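Towel Thursdays at the robotics club 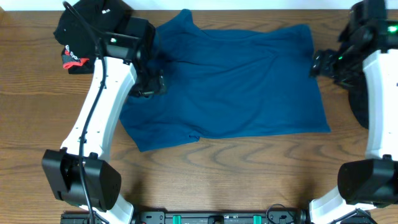 I joined the Drilum club in September thinking I'd mostly be soldering things, and instead I have become a person with strong feelings about folding. Our project this term is getting Flumik (that's our name for the pair of arms, after a very long vote!) to fold a cloth in half, then in half again, with one of us driving. You'd think a flat cloth would be the easy part, but a little bunched fold along the near hem, like the one on our blue one, can eat up a whole evening. Kai Kohlhase is our best driver and needs 54 seconds on a good run. I need 70, and that's with everyone being very kind about what I call a corner. We're hoping to log 500 folds before the spring meet, so if you're nearby and patient, come on over, we start at six and there are usually pretzels.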